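Notebook, wet bench, Flutthorpe
15/05/2026

Okay, so the yeast. I've been putting off writing this up because I kept thinking one more run would make it tidy, and one more run has made it messier, so I'm just going to get it all down while I still remember which flask was which.

Quick recap for whoever reads this after me. We're trying to figure out whether the dried starter from Mevia really does go off faster than the old Darko stuff once the pouch has been opened. The bakery at Stondgate swears it does. Their dough comes up sluggish by the second week and they've gone back to buying tiny pouches, which costs them a fortune. I've had both kinds in the cold room since November, opened and clipped shut the way a real kitchen would do it (clothespin, top folded over twice, no fancy sealing).

This morning I rehydrated a pinch of each in warm sugar water, gave them their usual nap, and then did the methylene blue stain. Dead cells go blue, live ones stay pale, and you sit there squinting until you hate the color blue. I counted 1,000 cells for each pouch this time instead of quitting early like I did last month, and I'm glad I did! Darko came in at 786 live. Mevia came in at 304. That is a way bigger gap than I was expecting, and my first thought was that I'd botched the Mevia somehow.

So, things I could have botched. The water bath was reading a little warm when I came back from the phone, and Mevia was the one sitting closest to the heater. Also I'm pretty sure I left the Mevia in the stain longer, because I did Darko first and then got fussy about cleaning the slide. Leave yeast in methylene blue long enough and everything starts looking dead. I should have staggered them and I didn't. Next time I'm writing the stain time on tape and sticking it to the scope.

The growth side is still the part I trust more. Counting is fine but it's one pair of tired eyes, and what the bakery cares about is whether the stuff wakes up and makes gas. I want curves for both pouches plus a fresh one of each, all in the same broth, all read on the same schedule, with plenty of blanks this time. The last layout had the blanks all along one edge, and the edge wells dry out first, so my baseline wandered off by lunchtime and took everything else with it. I've scattered them in the new layout. It's a pain to pipette but I'll live.
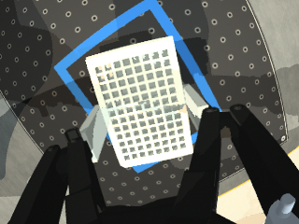 Stondgate wrote back about the plan and asked whether I could skip the curves and just tell them which pouch to buy, and whether it would help if they kept the opened one in the freezer instead of the fridge. I said give me a bit longer on the first thing. On the second, yeah, the freezer probably helps, as long as they aren't pulling it out and letting it sit on the counter all through the morning bake. Every time a cold pouch sits open in a steamy kitchen it picks up moisture, and damp dried yeast is a sad thing. Smaller jars, filled once, would get them most of the way there. They liked that, and they're going to try it with whatever's left of the Darko.

Oh, and the smell. I know smell isn't data but I'm writing it down anyway. Opened Darko smells like bread crust. Opened Mevia has gone kind of cheesy, like the inside of an old lunch box, and it clumps when you tip the pouch. The clumps took ages to break up in the sugar water and I ended up poking at them with a loop. If some of those cells never got properly wet at a decent temperature, that could drag the live count down all by itself. Cold, slow rehydration is rough on them. So that's another thing to sort out, and I think the answer is to sieve both pouches before weighing, same sieve, cleaned in between.

To do:
Repeat the stain with 3 separate rehydrations per pouch, timed properly.
Move the tubes away from the heater end of the bath.
Make more broth. We're down to one bottle and the label has come off it, so I'm not using that one for anything that matters.
Order a fresh pouch of each, and check the packing dates when they get here.
Put the good thermometer back where it lives. It was in the glassware drawer again (okay, that was me).

Slides are soaking, counter is wiped down, both pouches are back in the cold room with their clothespins on. Broth first thing tomorrow.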